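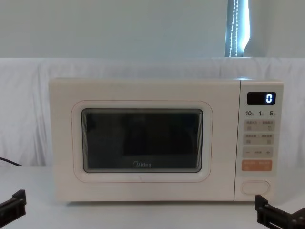 Door shut, display at 0, arms parked low. Start pose for the door task.

Notebook Index Planner Perception Previous Next

Tuesday, Loncombe bench

Spent the day on the door-opening sequence in Vurkum. The press itself is fine. The release button is the oval at the bottom of the panel and the right arm gets to it from the start pose with no replanning. What goes wrong is everything after the door pops.

Kincaid publishes the door as a box with one hinge angle. With the door shut the box fits well. Once it opens past halfway the angle estimate starts jumping, and the planner takes each jump as a new obstacle and throws away the path. I logged the topic and played it back in Plotik. The angle flips between two values and stays on each for a few frames. Replay with the cavity masked out gives one value. So the fit is picking up the lit inside of the oven as part of the door face.

Tried two things before lunch:

Median filter over the angle. Steadier, but it adds 216 ms, and the left arm is then planning against a door that has moved on. Taken out again.

Masking the cavity by brightness. Works with the oven light on and does nothing useful with it off. Left in behind a flag (mask_cavity, default off).

Rosimeire Quintana suggested fitting the free edge of the door and ignoring the face altogether. The edge is thick and pale and the head camera gets a long look at it when the door is wide open. The two black hooks on it are a better landmark than anything on the panel.
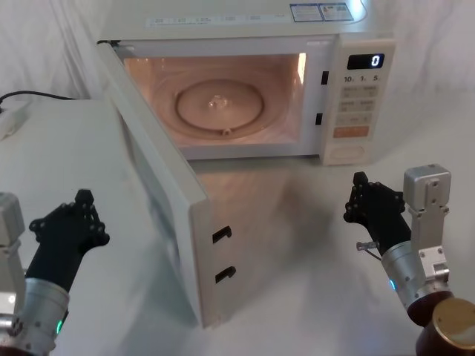 With the edge fit the angle stopped flipping in replay. I have only run it on this morning's logs so far. It still needs a fallback for small angles, where the edge and the front of the oven are nearly in line and the fit can't tell them apart. For now Kincaid uses the old box fit below the switch angle and the edge fit above it. The changeover needs some hysteresis or it will chatter.

Left arm, reaching round the door

The planner was treating the door as a solid slab with 2 cm of padding on every side. That closes off the gap between the door edge and the cavity, and Vurkum reports no path, though there is plenty of room by eye. Dropped the padding on the inner face only. Path found on the first try, finger in beside the door edge and angled down towards the turntable.

The turntable is glass and the depth there is poor. I've put it in as a fixed disc at a measured height and told the planner not to trust depth inside the cavity. Right arm holds still during the reach.
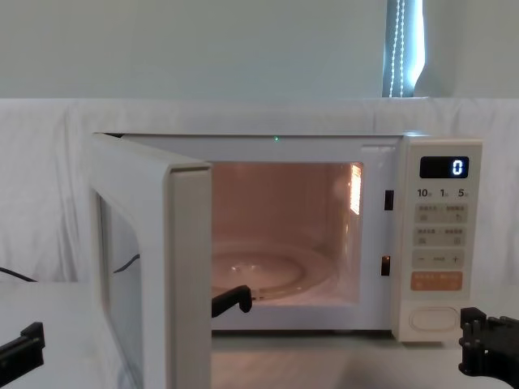

To do

- Hysteresis on the box/edge switch in Kincaid.
- Move door padding into the Vurkum config, one value per face. It is hard-coded at the moment.
- Add the power cable at the left to the static map. The left elbow goes lower than I'd like on the way in.
- Plotik: plot raw and fitted angle on the same axis.
- Rerun the reach with the oven light off, mask_cavity off.
- Ask Rosimeire for her edge-fit branch before I tidy mine.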